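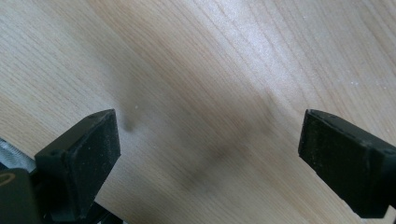 Light wood, close up

Section 2: Setting up the bedside call button

I put this guide together after fitting the Tumard call button in three different bedrooms, first for my mother and then for two families I visit through the Multcombe home care group. The leaflet in the box is fine if you already know what you're doing. I didn't, so this is the long way around. Last updated 30 Apr 2020.

You should have the button, the receiver, a neck cord, a wall bracket and a little bag of screws. Check the bag before you throw the packaging out (I had to go through the recycling once).

1. Plug the receiver in wherever the person who'll be listening sleeps. Hallways sound like a good idea, but with two doors closed I missed it completely.

2. Pull the paper tab out of the back of the button. It tears easily, so go slowly. If a bit stays behind, slide the cover off and lift it out with tweezers.

3. Hold the pairing key on the receiver until the light turns amber, then press the button once. You'll get a short double chime and a green light.

Note: if the light goes back to red, unplug the receiver, wait a minute and start step 3 again. Mine took two tries in one house and went straight through in the others.

4. Pick your chime. Turn the dial on the side and let each one play to the end. I like the low bell – it wakes me up without making my heart jump. The siren is very loud and I'd skip it unless somebody in the house is hard of hearing.

5. Set the house code. It comes as 106 from the factory, and so does every other Tumard, so if a neighbor has one you'll be answering each other's calls. Change it to anything else up to 900 and write the new number on the bottom of the receiver.

6. Walk test. Have a helper stand by the bed and press while you go to the kitchen, the bathroom, the laundry and the yard. The Multcombe office has an older Okura set on loan with a longer reach, if yours gives up at the back door.

Caution: the neck cord has a breakaway clip. Leave it on. Please don't swap it for ribbon or string, however much prettier it looks. If your person doesn't like anything around their neck, use the wrist strap or pin the button to the pillowcase on the side they can reach.

7. If you're using the wall bracket, mount it low enough to reach lying down. I get on the bed myself and stretch out an arm before I mark the holes, which feels silly and works beautifully! The cord on the Lynch pull switch fits the same bracket, and it suits hands that can't manage a small button.

8. Practice together. Do it in the daytime, a few times, and really come when it rings. My mother worried about bothering me, and it took her a good week to press it for a glass of water.

Caution: the call button only rings inside the house. It doesn't dial the nurse line or emergency services, so keep those numbers taped up next to the receiver where a sitter can find them.

Batteries: the button takes one flat cell. I change it every August and test it in between on the 22nd of each month, my bill-paying day. A weak battery gives you one slow beep every few minutes, usually in the middle of the night. Keep the spares well away from small children.

Cleaning: wipe the button with a damp cloth and dry it. Don't hold it under the tap, and don't let it go through the wash with the pillowcase – check the pins on sheet day.

Section 3 covers adding a second button for the bathroom.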